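Shorter training set proves enough for tabletop robot arm, Tradholm group reports

A robot arm trained on 60 demonstrations came close to matching one trained on 2000 in a set of household pick-and-place tasks, according to results released in October by the robotics group at Tradholm. 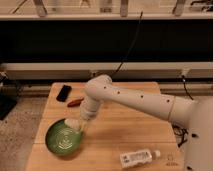 The size of the first set matters less than what is in it, according to one reader of the draft, who wrote back that most large collections show the same smooth movement again and again and very few recoveries from a bad start. The same reader asked for the tests to be repeated on a second arm before the method is taken up elsewhere.

The method, called Flotent, changes how the demonstrations are chosen. An operator guides the arm through a task a few times, and the software then works out which starting positions it is least sure of. The operator is asked for those next. Collection stops when 10 new demonstrations in a row make no difference to the arm's predicted movements.

Tasks were carried out on an ordinary table with everyday items, among them a green bowl and a plastic bottle. Objects were moved between attempts, and some were laid on their side or at an angle. The group says reaching into the bowl was the hardest part to learn, as the fingers have to come down close to the rim without pushing the bowl along the table.

With the chosen demonstrations, the arm failed in 31 attempts over the full test. The group does not give a single success rate, and argues that one figure would hide large differences between tasks. Most of the failures came when two objects lay close together – the arm went for the space between them and closed on neither.

The comparison set of 2000 demonstrations came from Hao, an earlier project by the same group, and was recorded on the same model of arm. It still did better on objects that had not appeared in training. The report puts this down to the wider range of items in the older set and does not claim that Flotent closes the gap.

Ponier, which paid for part of the work, plans to try the method on a sorting bench next. The code will be released once the second round of tests is finished. The demonstrations themselves will follow later, with the failed attempts included.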